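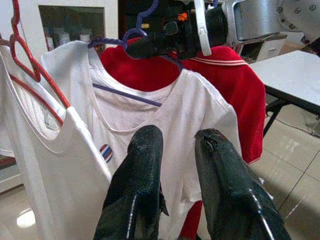
Fig. 3: White short-sleeved T-shirt on a purple hanger

Last updated: 2021-08-14
Print this page | E-mail this page

Stetetti Wedding Planner: User Guide
Section 3. Households, invitations and replies

Before you start this section you should have created your wedding file (Section 1) and entered the ceremony and reception as separate events (Section 2). If you only have one event, leave the second one blank. You can add it later without losing any replies.

3.1 Adding households

Stetetti sends one invitation per household. A household can be one person, a couple, or a family at the same address. Grown-up children who live elsewhere need a household of their own.

1. Open your wedding file and choose Guests from the left-hand menu.
2. Select New household.
3. Type the name as you want it on the envelope, for example "Juraj Ďurica and family". Accents and other marks are kept on screen and in print.
4. Enter the postal address. Leave the e-mail field empty if the household will only get a paper card.
5. Add each person on a separate line under Members. Tick Child for anyone on a children's meal.
6. Choose a side: Partner 1, Partner 2 or Both. The side is used for sorting and does not appear on anything you send.
7. Select Save.

Note: The envelope name holds up to 40 characters, including spaces. Longer names are saved but will be shortened on printed labels.

If you do not know the name of someone's partner, add a member called Guest and tick Name to follow. The invitation will ask the household to fill it in when they reply.

3.2 Importing a list

You can bring in a list from a spreadsheet instead of typing it. Save the sheet as CSV first. A wedding file can hold up to 4000 members across all households, and the import stops when it reaches that limit.

1. Choose Guests, then Import.
2. Select your file and wait for the preview.
3. Match each column to a Stetetti field. Columns you do not need can be set to Ignore.
4. Check the preview. Rows marked in red have no household name and will be left out.
5. Select Import now.

CAUTION: Importing the same file twice creates every household twice. There is no undo for an import. Make a backup from File > Back up before you begin.

Note: If names such as Vương come through as question marks, the sheet was saved in an older text format. Open it again, save as CSV UTF-8 and repeat the preview.

3.3 Choosing who is invited to what

Many couples ask some people to the ceremony and a larger number to the evening party. Others hold a family meal, a religious service and a civil ceremony on different days. Each household can be linked to any or all of the events in your file.

1. In the guest list, tick the households you want to change.
2. Select Events.
3. Tick the events they are invited to and select Apply.

A household sees only the events it is linked to. The wording for each event is taken from the text you entered in Section 2.

To invite only some members of a household, open the household, select a member and change the events there. The setting for a single member always overrides the one for the household.

3.4 Sending invitations

1. Choose Invitations > Send.
2. Pick a design. Designs marked P can be printed, and those marked E can be e-mailed. Some are marked with both.
3. Enter a reply-by date. For an October wedding we suggest a date in late August, as most caterers will want firm numbers a month ahead.
4. Select Preview and read at least one invitation for each event.
5. Select Send test and check the message in your own inbox.
6. Select Send to all, or Print if you are sending cards.

CAUTION: E-mailed invitations cannot be recalled. If you find a mistake after sending, correct the event text and use Send update. Households will get a second message with the new details at the top.

Printed invitations carry a reply code under the return address. Do not trim this part of the card. Households type the code at the reply page and do not need an account.

If you print through Humico, export the cards as PDF with the Bleed box ticked. For printing at home, leave it clear.

3.5 Recording replies

Online replies are entered for you. Replies by post or telephone must be added by hand.

1. Find the household in the guest list.
2. Select Reply.
3. Set each member to Yes, No or Not sure for each event.
4. Enter the meal choice and any dietary needs.
5. Select Save. The totals on the Overview page change straight away.

Not sure counts as a place at the table until you change it. To leave these members out of the totals, clear Count undecided in Settings > Totals.

A household can change its online reply up to the reply-by date. After that the page shows your contact details instead. A reply entered by hand locks the online one. To unlock it, open the household and select Allow online changes.

3.6 Messages you may see

"Household has no members": Add at least one person before linking the household to an event.

"Code not recognised": The code was typed wrongly or the household has been deleted. Codes do not use the letters O or I.

Error 27: The wedding file is open on another computer. Close it there, wait a moment and try again. If the message stays, restart Stetetti on both machines.

"Member already seated": You have set someone to No who has a place in the seating plan. Remove them from the table first (Section 4.2).

Next: Section 4. The seating plan

Contact: Stetetti Support, Grandham. Guide edited by Branislav Koubek. | Copyright Stetetti. All rights reserved. | Back to top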